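Learning from demonstration (robotics)

Learning from demonstration, which plenty of people shorten to LfD, is the business of getting a robot to do a task by showing it how a person does it. I look after this entry for the Vuviseo wiki, and I've tried to keep it readable (Suha Majali took over the math pages, bless her!).

Main approaches

There are a few ways to do the showing. In kinesthetic teaching you grab the arm itself and push it through the motion, and the joints record where they went. In teleoperation you stay back and drive the arm with a joystick, a headset or a smaller copy of the arm. Then there are hand-held grippers, where you leave the arm out of it and carry just the hand part around, with a camera on it. That last kind is my favorite, and it's what we used for most of the Mullstead recordings. 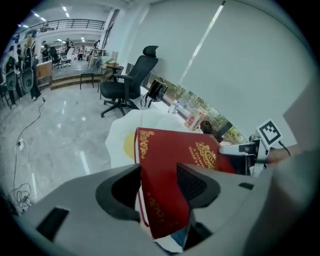
Picking the object matters more than I expected when I started. Boxes and cups are easy, but books are a pain, and I love them for it. A hardcover like the red one with the gold scrollwork has to be clamped between the pads and kept from swinging, and it can tilt while you hold it. Soft things are a different headache, because they change shape when you squeeze. A marker like the black-and-white square on the white gripper gives software a pattern it can look for when it works out position.

How many demonstrations

It depends on the task, and people argue about it endlessly. Our first book set, finished in January, had 39 demonstrations and the policy trained on it was hopeless with anything thick. The next had 239, and that one I'd happily show to visitors. Themis Tzavaras threw out 93 clips from a later set for being too jerky, which hurt, but he was right.

Common problems

Demonstrators get tired and sloppy. They also don't agree with each other: one turns the wrist early, another late, and the model may settle on something in between that works for neither. At Nernville we now stick to four demonstrators per task and swap them often.

See also: Teleoperation; Andreadis grip notes; Behavior cloning

Last edited Jun 27, 2019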